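Speaker notes - "Why small kitchens waste so much water, and what we changed"
Wian Venter, Sat 4 January, morning session

Total time 20 minutes, then questions. Speak slowly in the first part.

Opening
Good morning, and thank you for coming so early. I run the kitchen at Toprak, a small lunch place with 15 seats. For many years I did not think about water. It came from the tap, and the bill came later, and I paid it.
Pause. Ask who in the room has seen their own water bill. Wait for hands.

Slide 2 - The bill
In August our bill was much higher than the year before, with the same number of guests. I thought it was a leak. The plumber found no leak. So we started to write down every use of water for one week, on a paper next to the sink.
Do not show the whole table. It is too small to read from the back.

Slide 3 - What the paper told us
The dishwasher was not the problem. The problem was the running tap: thawing, rinsing salad leaf by leaf, waiting for the water to get cold. One cook let the tap run 90 seconds each time before filling a glass. That cook was me - say this with a smile.

Slide 4 - Four changes
We thaw in the refrigerator overnight now. It needs planning, and in the first two weeks we forgot it 4 times.
We wash vegetables in a full basin, and this water goes to the plants in the yard.
The spray head at the sink has a spring handle, so it closes when the hand opens.
Drinking water is filled in the evening and kept cold for the next day.

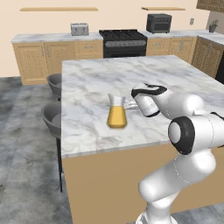

Slide 5 - The staff
I made a mistake at the beginning. I put up a list of rules, and people did not like it, and they were right. Žofie Ondrejka, who was our newest cook then, asked if she could move the basin to the left side of the sink. After this everybody used it. The old place was simply too far from the cutting board.
If there is time, tell the story of the salad spinner. If not, go on.

Slide 6 - What did not work
The timer on the tap. It was annoying and we took it off after a few days.
Also collecting rain water. Our roof is shared with the neighbor, and we could not agree where to put the barrel.

Closing
Start with the paper next to the sink. One week is enough. Please write down also the small uses, they are the ones you forget.
Leave the slide with my e-mail on the screen during questions. The next speaker needs the clicker, give it back at the desk.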